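Power strips and chargers on the bench -- Stinlow workroom

This gallery covers the extension leads and plug-in chargers kept at the Stinlow workroom. Each lead has a label number and is looked over on the bench before it goes back to its shelf. Lead 62 is a white three-socket strip with blue socket panels and a small blue switch near one end. Captions are kept short; shelf numbers are in the Birkico list.

Lead 62 on the bench, lying at an angle, all three panels clear.
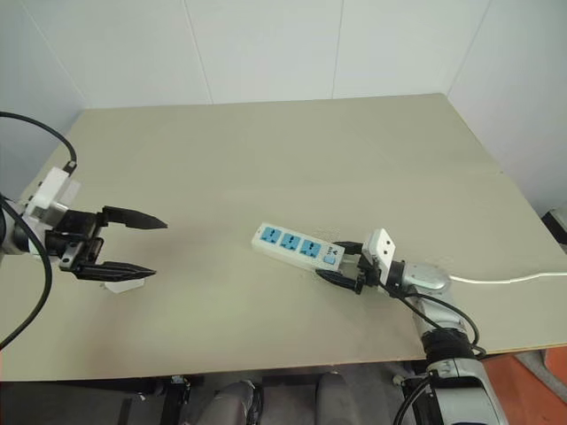

Siham Awad asks whether strips with a switch could be stored with the switch off, as the Hamdan store does. She also wants the 10 A leads kept apart from the lighter ones -- at present both sit on shelf 112.

Both points have been added to the shelf notes. The switch position will go on the label, next to the lead number.

The next entry has a white USB charger in the end panel. The socket beside it is free, and its openings take more than one shape of pin. Bulky chargers go at the end of a strip where possible, which leaves the middle panel open.

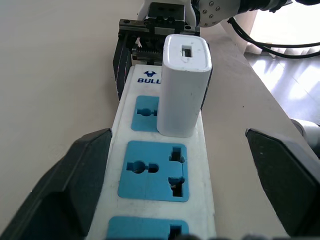

Text and captions: Siham Awad
Saturday, February 17, 2024

Part of the lettering on the casing is hidden by the charger -- "BULL" can be read, under a small bull's head. Chargers are listed separately from strips, under Sotine 872.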